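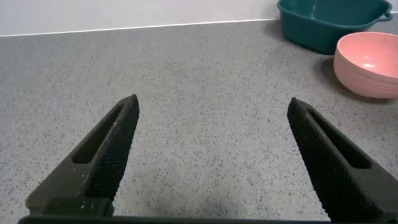 Can I leave red diesel in the farm tank from October right through to spring?
Six months is fine if the tank is sound, kept fairly full and you drain the water off the bottom before the cold sets in. Longer than that and I'd want it tested or dosed.

Posted in: Fuel & Storage > Tanks, Pumps and Bowsers

muddyboots_mundcombe
Thanks for that, quick answer! Follow-up then. Mine's an old single skin steel tank on blocks behind the barn, and I've been getting brown gunk in the filter bowl on the loader. Changed the filter, ran it a fortnight, gunk again. Is that the dreaded bug or just rust?

oldferguson
Rub a bit between your fingers. Gritty is rust, slimy is bug. If it smells a bit eggy it's bug as well. I had both in mine (lucky me).

Codcombe Dave-ish
Sounds like bug to me. Bio content is what does it, it pulls water in and the bug lives where the water meets the fuel. Get a biocide in at the shock dose and leave it to stand before you draw any off.

tanksalot
Don't just tip biocide in! All you do is kill the lot at once and then it drops and blocks every filter you own. Drain first, get the tank cleaned, then dose. We had 2 tractors stopped in one morning doing it the other way round.

Codcombe Dave-ish
Been dosing mine for years and never stopped a tractor. A clean costs proper money and half the time they only pump the bottom out and polish what's left.

tanksalot
Well yes, if you leave it until it's soup it costs money. I had the Celtside lot out to ours and they took 40 litres of water and muck off the bottom. No additive is going to shift that — it has to come out.

muddyboots_mundcombe
Slimy. Definitely slimy, and my hands still stink. There's no drain cock that I can find, only the outlet, and that sits a couple of inches up.

oldferguson
Then you want a hand pump with a long pipe down the fill point, to the lowest corner. Go slow, into a clear container, and stop when it runs bright. Don't put the muck down the yard drain, the waste oil people will take it.

hedgelayer
Slightly off topic but would you not be better with a bunded plastic one? Ours is a Nishad, 25 mm water finding paste line on the dipstick the first winter, mind, so plastic isn't magic. Vent cap was cracked.

tanksalot
Check the vent and the fill cap on yours too. Steel tanks sweat enough without rain getting in.

muddyboots_mundcombe
Fill cap seal is perished, now you mention it. Right, new seal, pump the bottom out, then I'll see how it looks before I argue about dosing. Will report back.

Codcombe Dave-ish
Dose it!

Last reply 30th January

Contact us | Forum rules | Back to top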